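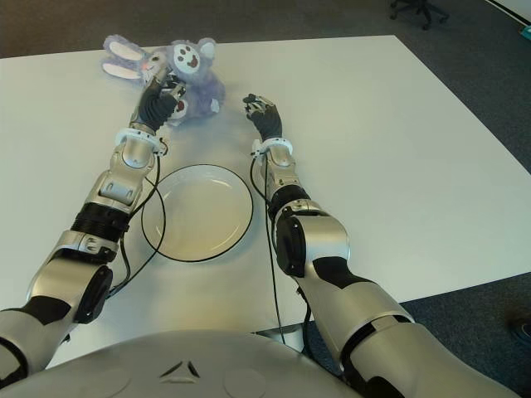

The two-armed machine at the Dreltska open day, with the rabbit in its left hand.

Re: Open day report – is anyone else going?
Posted by Siu-fong Tu, 20/05/2024

Irfan Dogar wrote:
> I went to the morning slot and came away impressed. Two arms,
> proper hands with fingers, and it picked up a soft toy without
> being told where to grab it. The chap from Cloltik said they
> could have one sorting returned goods within the year. I think
> we should ask for a trial at the Naqvi warehouse before
> somebody else gets in first. Has anyone on the list seen it
> since? I'd like a second opinion before I write to them.

Irfan, you asked for a second opinion, so you can have mine, though I doubt it's the one you wanted.

I was in the afternoon slot with Tiina Nieminen and 30 other people, most of them standing. The task, as it was explained to us, was to lift a purple plush rabbit and put it on a plate. One toy, one plate, and a big white table with nothing else on it to get in the way. I have worked in returns for long enough to know what a tote of mixed goods looks like at the end of a bank holiday, and it doesn't look like that.

I asked how many practice runs had gone into it and was told 2000. I asked how many of those had used a different toy. The answer was that this was "on the roadmap". 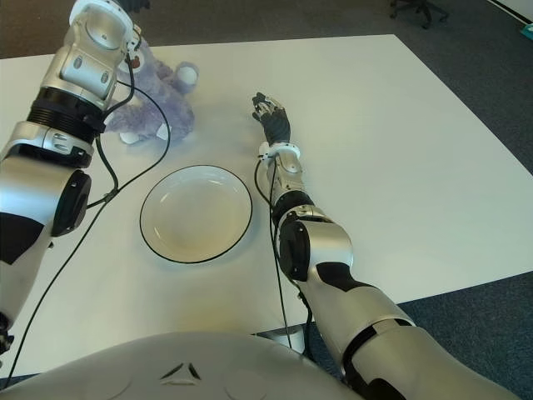 I also asked what happens if you move the plate. They did move it for me, I'll give them that, by the width of my hand, and the second go took a good deal longer than the first. Tiina timed both but has left her notebook at work, so I won't quote figures from memory. She thought it was still a fair showing. I thought a person would have done it without looking up from their tea.

What bothered me more was the talk about "any item, any surface". You can't say that on the strength of one stuffed animal. Soft toys are kind to a gripper – they squash, they don't roll away and they don't break if you squeeze too hard. I asked for a mug and was told the mug demonstration was in preparation.
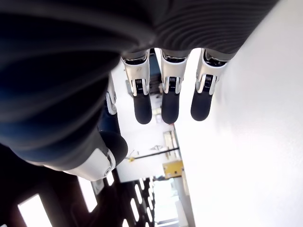
Costs, and what I couldn't get out of them

The price on the handout is a monthly one, 861 per unit, and that leaves out fitting, training and whatever they charge when a finger goes. I asked twice about fingers. Jhosep Inga, who looks after the conveyors at our place, reckons the hands will be the first thing to wear and the dearest to put right, and nothing I heard gave me cause to argue with him.

They claim 600 picks a day. Ekport claimed much the same for the suction rig we had on loan, and those of you who were there will remember how that ended.
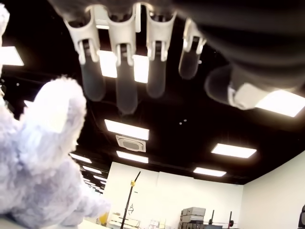

My own view is that a trial only makes sense if we set it up ourselves. Our bins, our lighting, our stock, and our people choosing what goes in front of it. The hall they use has smooth white walls and rows of bright ceiling panels, and half of our returns bay is lit by one tube and whatever comes through the dock door. I would want to see those fingers find a grey sock in a grey tote at the back of that bay before I signed anything. Ye-ji Ko has a list of awkward items left over from the suction trial and says we can borrow it.

So by all means write to Cloltik, but please don't use the word "impressed" in the first line, or the price will go up. Ask for the wear figures on the hands, ask what the 600 was measured on, and ask whether the mug is ready yet. If they answer all three in plain words I'll come to the next one in May and stand at the front.

Siu-fong

Recent messages in this list
Open day report – is anyone else going? (Irfan Dogar)
Suction rig: who still has the spare hoses? (Jhosep Inga)
Awkward items list, new version (Ye-ji Ko)
Lift share to Dreltska, afternoon slot (Tiina Nieminen)
Label printer at Naqvi jamming again (Irfan Dogar)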